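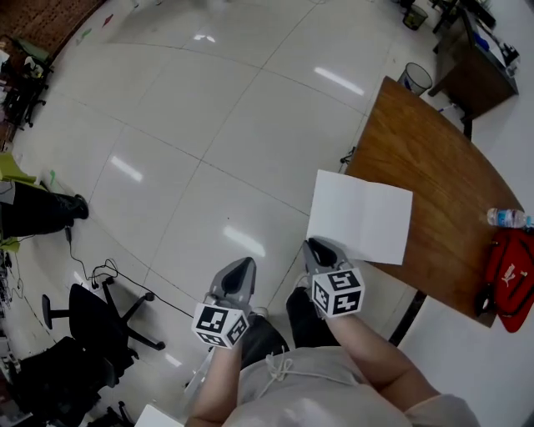
Table with a folded sheet of paper and a water bottle, wastebasket behind.

Tidying the shared study room: common questions

Last updated 2025-02-23

Who is expected to tidy up?
Whoever used the room last. If several groups have been in during the day, each one clears its own table before leaving. The cleaners do the floors and empty the bins, but they do not clear tables.

What should I do with paper left on a table?
Look at both sides first. Notes with writing on them go in the tray by the door, where they are kept until the end of the month. Blank sheets can go back to the printer shelf if they are flat. Folded ones are fine as scrap.

And water bottles?
Empty the bottle in the kitchen sink, put the cap back on and take it to the recycling point on the landing. Please don't leave bottles lying on their side on a table, even with the cap on. We lost a set of exam notes that way in August.

Which bin is which?
The mesh wastebasket is for dry paper and wrappers only, as it has no liner and anything wet goes straight through to the floor. Food, tissues and tea bags go in the dark grey bin.

Can I leave my bag to keep a place?
For up to 30 minutes, yes. Hang it so the straps don't trail where people walk. Bags still there at closing time are taken to the office and can be collected from Eluned Hughes the next morning.

What do I use on the wooden tables?
A damp cloth, then a dry one. No spray polish – it leaves the top greasy and paper sticks to it. For ink marks, tell the office and leave them alone.

The floor tiles look smeary after mopping. Why?
Usually too much cleaner in the bucket. One capful is plenty. The glossy tiles show every streak, so change the water halfway through and go over them with a dry mop. The grout is scrubbed twice a year.

I found something small on the floor. Is it rubbish?
If you can't tell, assume it isn't. Pen lids, adaptors and memory sticks all go in the lost property box on the office counter.

Who do I tell if something is broken?
Samer Fakhoury looks after the furniture, including wobbly table legs and chairs. For anything else, write it in the book at the office.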